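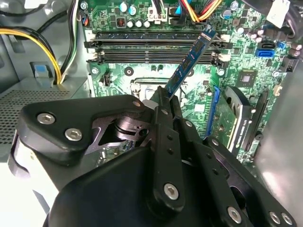 Ticket: Desktop won't start, beeps at power on
Opened by: Ulla Solberg
Assigned to: Kiros Feyisa
Status: Resolved
Category: Hardware / memory

Ulla's message

Hi Kiros, the old tower in the back office is doing its beeping thing again. I press the button, the fans come on, and then it's beep, pause, beep, pause, and nothing at all on the monitor. It was fine on Friday! I need the Travevum label program and it's only on that computer. I did try a different monitor cable (I know, I know, you always ask).

First look

OK, so I'm keeping my notes in here as I go, mostly so Dagim can follow along if this lands on him next time.

Repeating beeps with a blank screen on this one almost always means memory. Fans spin, power light is on, no picture, no keyboard lights. I held the power button until it went off, pulled the cord out of the wall, and pressed the button once more with the cord out to drain whatever was left. Side panel off. Dusty in there, but I've seen way worse.

The board is an older green one with four slots for memory in two pairs, and white latches at the ends. The main power plug was in snug. I pushed on it anyway and it didn't budge, so I left it alone.

Step 1, reseat everything

Took all the sticks out and put them on an antistatic bag. Blew out the slots with canned air, short bursts, can held upright. Wiped the gold edges with a lint-free cloth and a little isopropyl, then went and got coffee while they dried.

Put them all back, cord in, button. Same beeps. Boo.

Step 2, one stick at a time

This is the boring part and there's no way around it. Cord out, one stick in the first slot, cord in, button, listen. Then the next stick, same slot. I put little bits of masking tape on them so I wouldn't mix them up, and I'd really recommend that, because last June I skipped the tape and ended up doing the whole round twice.

The blue one beeped. Every other stick got me to the startup screen. So I figured bad stick, done, home by lunch! But then I tried the blue one in the other slots before giving up on it, and in the third slot it booted just fine. So now I had a stick that's bad in one place and good in another, and that didn't make a lot of sense to me.

Comment from Dagim Gudeta

Did you hear both clicks? The latches on those old towers get lazy. I had one where a latch looked closed but the stick was riding up a hair on that end.

Step 3, the latches

Dagim gets the point for this one. I went back to the first slot with a flashlight and pushed the blue stick in again, slowly this time. One end clicked. The other end sort of mushed into place with no click, and the latch stood a tiny bit farther out than its neighbor. The other sticks must have been just forgiving enough to make contact there.

There was a crumb of something down in the hinge of that latch. Looked like dried label glue (Ulla, no judgment). I got it out with a wooden toothpick, worked the latch back and forth until it moved freely, and tried again.

For anyone doing this later: open both latches all the way first. Match the notch in the stick to the bump in the slot, and if they don't line up, turn it around and don't force it. Hold it by the edges, straight up and down over the slot, then push with a thumb on each end until the latches swing up on their own. You shouldn't have to close them by hand. It takes more push than you'd think, and the board will flex a little, but if it's bending a lot, stop and check the notch again.

Click, click. Cord in, button, one short beep, and there was the login screen.

Step 4, testing

Put the rest of the sticks back in, all with two clicks. The startup screen showed the full amount of memory. I let the memory test run overnight and it got through 11 passes with zero errors. Then I did 9 cold starts in a row with the side panel still off, and every one of them came up clean.

Ulla opened the label program and printed a sheet of 12 for Adanech's Kadolov order. All good on her end.

Comment from Ulla Solberg

Working great, thank you!! And it was NOT my glue. Kidus uses that desk too.

Comment from Kidus Negussie

I have never glued anything in my life.

Leftovers

I did not replace any parts. The blue stick stays where it is. If the beeps come back, start with the first slot and look at the latch before pulling everything apart like I did. There's a spare stick of the same type in the drawer marked 23, in the gray bag.

Side panel is back on, screws are in. Dagim, the canned air is nearly empty, can you add it to the next supply order?

Closed 22nd November, KF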